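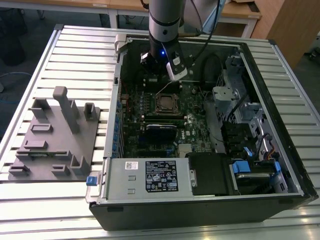 Workshop Tips from the Peltdale Robotics Club

Our spring project is teardown — getting an arm to take apart old desktop computers — and we love it! We've picked up plenty of little habits since the Plonance regional, and most of them work just as well if you're only fixing a PC in the garage.

Lay the tower on its side with the cover off and leave it there. A standing case wobbles every time you tug on something.

Unplug it first, then hold the power button in for 15 seconds. Never open the power supply itself. Ours comes out whole and goes straight in the recycling bin.

Look for the colored plastic. On a lot of Dell towers the parts you're meant to pull or flip are blue, and new members get the hang of it in one evening (it's a great first job for them).

Tuck loose power wires against the case wall before the arm moves. A bit of painter's tape does it. We lost a whole practice run at Plonance to one snagged wire.

Print your fixtures! Our holders started out as scrap wood blocks and the printed plate is so much nicer. Sand the inside of the U shapes with 400 grit so parts slide in without a fight.

Slotted aluminum tables are wonderful, but screws love those slots. Keep a magnet on a string nearby.

Run any new move at slow speed 8 times before you turn it up. Yes, all 8. Keep one hand by the stop button and the other in your pocket.

Egg cartons make the best screw trays. Write on the lid which case they came from.

The Ostow team swaps spare towers with us every May, so if you have a dead one, bring it by before then. Laptops go on the Tu shelf by the door.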